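I have worked at the Caron for long enough to remember when the most advanced machine behind the bar was a blender with 2 speeds, one of which was off. So I was not the obvious person to be put in charge of getting along with a robot arm. I was, however, the person standing nearest when Garnet MacDonald came out of the office with the paperwork.

The arm came from Flirnance, who also sent a binder. The binder says the arm will "free your team to focus on hospitality." I have been in hospitality a long while and most of it was stirring. Take the stirring away and what's left is people telling me about their divorces.

Still, I'll be fair. A stirred drink takes a good 40 seconds if you care about it, and on a full night that is a lot of standing still with one hand busy and a line of customers looking at you. My wrist has had opinions on this for years. Lina Tannous, who trained me and now does the ordering, has a brace for hers. When they told her a machine would be doing the stirring she asked if it could also do her left hand.

The first week was mostly spoons. You would think a spoon is a spoon. We use the long kind with the twisted handle and a little fork on the end for olives, and I can pick one up off the counter in the dark. The arm wants it laid down a certain way, in a certain spot, with nothing leaning on it. I have started setting out bar tools the way my grandmother set out silver for the priest.
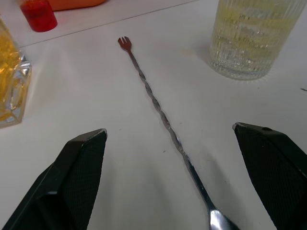
MIMVILLE – 01/09/2018

The long spoon, the fingers open on both sides of it, and a fizzy drink keeping it company. I have watched this from a stool more often than I'd like to admit. There's something about it that makes the whole staff go quiet, like a toddler reaching for a lamp.

What changed for us is mostly small and mostly annoying. Nobody leaves a wet towel on the bar anymore, so that's good. The bottles have assigned places now and if you put one back a few inches over, you hear about it. Closing takes longer. The new kids learn the reset before they learn a single drink, and one of them asked me last night what the fork end was for.

The hours are what people ask about. Nobody has lost any so far. Garnet says nobody will, and he said it in front of everybody, which I wrote down. The Ekavgate place has one too and over there they cut a shift, then put it back when the holidays came. I don't know what to make of that.

My wrist does feel better. I've been stirring at home, though, just to keep my hand in, and Lina says my Manhattans have gotten sloppy.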